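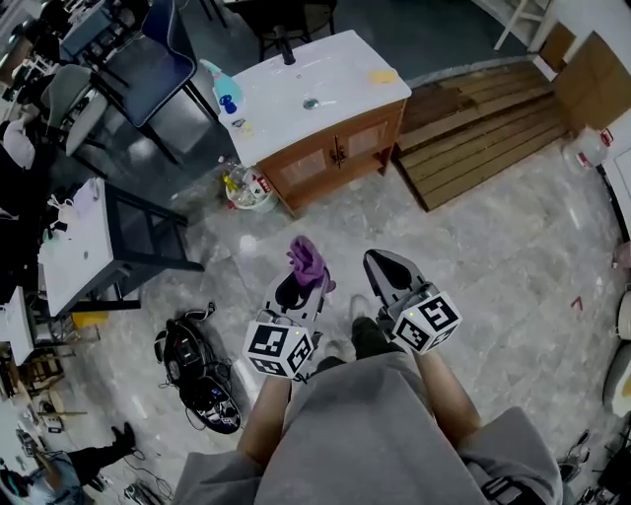
Handgreifer Tridar im Test: mein Eindruck nach 300 Aufnahmen

Seit März benutze ich den Tridar, ein Paar Handgreifer mit Markerwürfeln und je einer Kamera, die auf die Finger sieht. Vorher habe ich lange mit dem Imard gearbeitet, deshalb vergleiche ich oft mit diesem. Mein Thema sind Aufgaben im Badezimmer, also Waschtisch abwischen, Flaschen umstellen, Tücher falten.

Zuerst das Gute. Die Finger sind weich und ihre Oberfläche hat eine feine Struktur wie ein Netz. Ein Mikrofasertuch lässt sich damit sehr sicher halten, auch wenn man es nur an einer Ecke fasst. Beim Imard ist mir das Tuch in einer Serie von 50 Versuchen immer wieder weggerutscht, und ich musste viele Aufnahmen löschen. Für das Wischen nehme ich meistens nur eine Hand, die andere bleibt frei für die Sprühflasche.
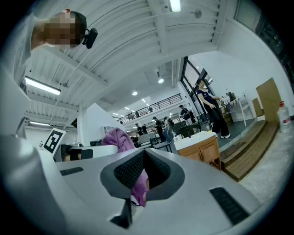

Der Bildwinkel der Kamera ist sehr gross. Man bekommt viel von der Umgebung mit, was für die Lokalisierung hilft, aber am Rand sind gerade Linien stark gebogen. Wer die Bilder weiter verwenden will, muss die Kalibrierung ernst nehmen. Meine Kollegin Vega Cantero hat dafür einen halben Tag gebraucht, die Anleitung von Esberg ist an dieser Stelle leider zu kurz.

Schwierig finde ich auch die Belichtung. Unter Leuchtstoffröhren werden helle Flächen schnell zu blass, und in der Software Lockwood kann man den Wert nur für beide Greifer zusammen einstellen.

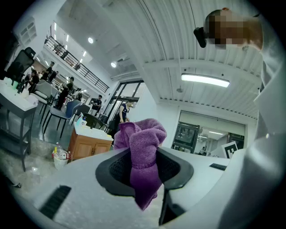

Das Gewicht ist in Ordnung für eine Stunde, danach spüre ich die Handgelenke. Hemi Kingi hat grössere Hände als ich und beklagt sich mehr über den Griff, er drückt ihn am Daumen.

Bezahlt haben wir 3386 Euro für das Paar mit Koffer. Der Imard kostete 3000 Euro, aber ohne Ersatzfinger. Ich würde den Tridar wieder kaufen, wenn man viel mit Stoff arbeitet. Für harte, kleine Teile reicht mir der alte immer noch.

Bewertung: 4 von 5 Punkten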